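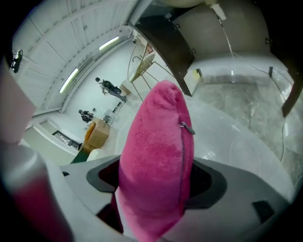 How a gripper is looked after

Tuesday, by Murray Prendergast
Machines Explained / Ages 8 to 11

A gripper is the part of a robot that does the job of a hand. Some grippers are fixed to the end of a robot arm. Others are held by a person, who uses them to pick things up so that a robot can learn from the way it was done. The one holding the pink plush is the hand-held sort. It has a grey and white body, and the soft cloth bunches up where it is pinched.

Grippers do the same small movement over and over. At the Trekdale workshop, one gripper closed 1,878 times in July. After that much work it needs some care.

Cleaning

Soft things leave fluff behind. Fluff gets into the gaps near the fingers and can stop them closing all the way. The person looking after the gripper switches it off first, then brushes the fluff out with a small dry brush. Water is never used, as there are electric parts inside. This takes nearly 10 minutes.

Checking the fingers

Next, the fingers are opened and closed slowly by hand. They should move smoothly and meet in the middle. If one finger feels stiff, there may be dirt in the joint. If it wobbles, a screw may need tightening.

Looking after the camera

Many grippers carry a small camera, which records what the fingers are doing. The glass at the front is called the lens. It is wiped with a soft cloth, the kind used for spectacles. A greasy thumbprint on the lens makes every picture blurry.

Setting it up again

When the gripper is clean, it has to be measured. This is called calibration. The fingers are opened as wide as they will go, then shut, and the computer stores both positions. Now it can work out how far apart the fingers are at any moment.

The last job is a test. The gripper picks up something hard, like a wooden block, and then something squashy, like a soft toy. Zips are tricky, because the metal is hard and the cloth next to it is not. If the gripper drops either thing, the fingers are checked again.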